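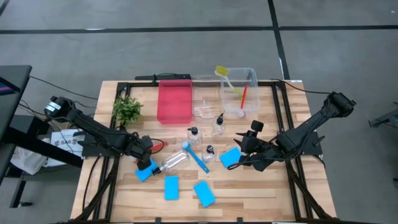 2 min read · 13 posts

1/ OK so I finally caved and sanded my kitchen table this September and I have thoughts. Many thoughts. Mostly about grit.

2/ Background: I bought it used from a couple in Darkevo who had eaten every meal on it for years. Strips of wood glued side by side, very solid, also very sticky. I paid 140 bucks and felt like a genius for one whole evening.

3/ Then I put a wet glass down and got a ring that would not leave. I tried mayo. I tried toothpaste. The kitchen smelled like a sandwich at the dentist.

4/ My neighbor Damir Obradović lent me his sander and said start at 80, then 120, then 180, and don't skip. I skipped. Don't skip!

5/ If you jump from 80 straight to 180 you get these little pigtail swirls, and you won't see them until the oil goes on. Then they're ALL you see.

6/ So back to 80 I went. Dust in the toaster, dust in my coffee, dust in a drawer I'm pretty sure was closed.

7/ Trick I got from Trinh Huỳnh (she does chairs, mostly): scribble all over the top with a pencil before each grit. When the scribbles are gone, move on. Works great and it's weirdly fun.

8/ For the finish I went with Lonen hard oil. Thin coat, wait, wipe off way more than feels right. I did three coats and left it overnight between each.

9/ Please lay your oily rags out flat outside to dry. Don't ball them up in the trash, they can catch fire on their own. I knew this and still had to go fish one out of the bin at 5 am.

10/ Total time was some 13 hours, and a good chunk of that was me redoing the part I skipped.

11/ It's not perfect. There's a dip near one corner where I leaned on the sander while answering the door. My soup bowl sits in it just fine.

12/ Coasters are now mandatory in this house. I bought a pack of 144 cork ones because the small pack was almost the same price (please take some).

13/ Next up is the bench. If anyone has gotten old paint out of carved grooves without losing their mind, tell me how you did it.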